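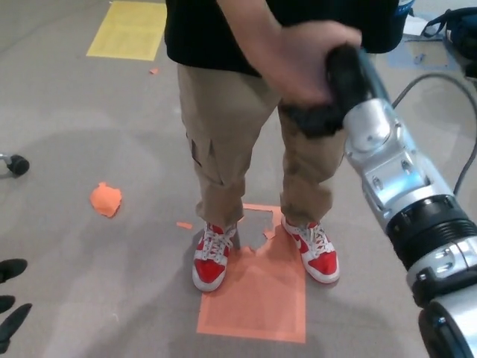
Re: [prundness-players] prompting, and the Act 2 mess

Touran, all, quick one before work so sorry for the shape of it. I've read your thing on prompting twice now and I agree with most of it, not the bit about going cold turkey in April. People need a prompter longer than that. The second act of Pludus is a dog to learn, everyone says "my dear brother" every third line and they all lead somewhere different. If you're going to take the book out of people's hands then at least give them solid positions to hang the words on, and we don't have those yet. Orange tape on a speckly grey floor is easy enough to find with your toes, fine, but look at the top of that square, torn to bits with the floor coming through between the sneakers. Somebody ends up standing half a step out and then the cross goes wrong and then the line goes. Cloth tape for marks please, and corners only, not a whole box. That's my only floor gripe, moving on.

Going through yours in order.

> From: Touran Hashemi
> To: prundness-players
> Subject: prompting, and the Act 2 mess
>
> Hi all,
>
> Long one, get a cuppa. I was on book again last night and
> I think we have got into a bad habit, me included. I'm
> feeding lines the moment anyone breathes in. The result is
> that nobody on stage is listening to each other, they are
> all listening to me.
>
> I'd like to suggest that from the start of April I don't
> prompt at all unless you say "line". No looking at me, no
> clicking fingers (you know who you are).

Yes to "line" and only "line". Yes to no clicking. I'd start it now but, not April. But keep prompting on the word through April, then May we go silent. At my old group in Bridthorpe they stopped prompting overnight and what they got was three weeks of paraphrase. It was awful. You can't un-learn a paraphrase, I still can't say one of those speeches properly and it's been years.

> Second thing. I want to write down every dropped line and
> give each person a slip at the end of the night. Just the
> page and the words. Not a telling off.

Love this. Do it. Best thing anyone ever did for me. Could you put the cue on it as well as the line? It's nearly always the cue I've missed, I know my own bit perfectly well in the shower. And maybe mark the ones that are wrong but close, separate from the ones that are just gone. Small words matter in this script, he repeats things on purpose. If Mother says "a house" in the first act and "the house" at the end, that's the play.

Pencil is fine, don't go typing them up at midnight.

> Third, and I know this is touchy, I don't think the
> read-rounds at the start of the evening are helping. We sit
> down, we get comfy, we lose forty minutes, and then the
> people in the last scene get one go at it before lock-up.

Half agree. They help the ones who work late and come in with their head full of something else. But forty minutes, no. What about a speed run, standing, scripts down, as fast as you can gabble, no acting. Takes maybe a quarter of the time. Anything you don't know falls straight out and you hear it. Then start the night from the last scene and work backwards every second rehearsal so the poor wedding guests get a look in. I'd also like to run the joins. We rehearse scenes and never the bit between scenes, so every time we do a stagger through we get a hole while four people remember who's meant to carry off the bench.

> Fourth, does anyone have the cut version of the letter
> speech? I've got two and they don't match.

Mine is the one that goes straight from "I had your letter" to "and there was no money in it". Everything in the middle gone. I *think* the longer one is the version before we knew how long the interval had to be. Use the short. If anybody is still learning the long one please stop, and sorry.

> Last thing, money, not my department but it comes up every
> time I say we need more nights. The Najafi want 2,000 for
> the run including the bump-in day, and we pay extra for
> rehearsal in the space. So if we want to be on the real
> stage before the week, we've got to be worth the hire when
> we get there.
>
> Touran

Agree with all of that. I rang the Najafi again and the figure is the same, with a bit of wriggle on the bump-in if we're happy to start after lunch instead of the morning. I said yes pending someone telling me I can't. Tell me today if I can't. They also want to know whether we need the piano moved. Do we? I've said no.

My feeling is one evening in the real space, early, and not a run. Just voices. It eats consonants, that room, and the back rows are under a balcony. Everyone who's learned their lines at kitchen table volume gets a horrible shock and then the lines go out the window, which is what happened last year, and we all blamed nerves. It wasn't nerves, we'd never said them loud.

Couple of my own while I've got you:

- When you learn, learn with someone else's voice on the cues. If you record both sides yourself you learn your own tune and then get thrown when the other person does it differntly. I'm happy to swap recordings with anyone in my scenes.

- Write it out by hand once. Boring, works. First letters only the second time.

- Don't help each other by mouthing. I can see it from the side, so can row A.

- If you jump a page, stay jumped. Please. Last run somebody very honourably went back for a missed bit and we did the proposal twice.

Also I'm still short a proper pencil copy of the blocking for the garden scene. Mine has coffee on it from about the gate onwards. If yours is legible can you bring it, I'll copy it there and hand it straight back.

Touran if you want a night off the book I'll do it, I'm not on till after the letter anyway and I'd quite like to see the front half for once. Will try very hard not to feed.

Got to run, bus. Typed on phone so forgive teh usual.

Mitra

--
Mitra Yazdani
Prundness Players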